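About Riltora

Riltora tests machines that are meant to do chores. We work in a rented building on Fullum Street with a kitchen at one end and a small packing floor at the other. Manufacturers send us robots, we give them ordinary work, and we write down what happened. We do not build or sell robots.

Maarja Jaunzems started the company after some years running a hotel laundry, where she was shown one folding machine after another and could not get a straight answer about how often each of them jammed. Her first reports were typed up for other laundry managers. Kitchens came later, then light shop-floor work such as filling cartons and sorting returned parts.

What we test

Each chore is written out the way you would explain it to a new hire. Clear the counter. Put the bowls away. Wipe down the board. Pack the order and tape the box. A machine gets 100 tries at each chore, and things are moved between tries. If a person has to step in, the try is marked as assisted and does not count as finished.

Our records now hold 2214 kitchen tries. Packing is kept in a separate log, started in April, and we will publish from it when there is enough to be useful.

Can they do the work yet?

Some of it. Picking up a rigid item from a clear surface and setting it down somewhere else is now fairly dependable. Cartons of one size are fine. Soft things are still hard, and so are clear plastic, wet dishes and anything stacked inside something else. Speed is a problem too – most machines we see are slower than a person who is not in a hurry.

For a home, our answer at present is no, unless someone is nearby to help. For a shop with steady, repeated work, it may be yes for two or three jobs on the list. We tell clients which ones.

Counter work takes up most of our kitchen hours. A cutting board with a bowl on it and an open container of food nearby is a normal starting point.

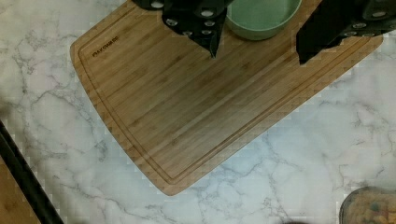
Tokgöz, a bakery owner who reads our reports, wrote that he would put up with a slow machine as long as it could be left alone for the last hour of the day, and that he had not found one. We now give unattended time its own line in every kitchen report.

Working with us

We have two kinds of clients: makers who want a product tested before release, and businesses deciding whether to buy. Both get the same report. Makers may correct facts about their machine but may not change the results. The scoring sheets are kept in a system called Flulora, and clients can look at their own entries at any time.

Visits are by appointment, after 2 in the afternoon. Please wear closed shoes on the packing floor.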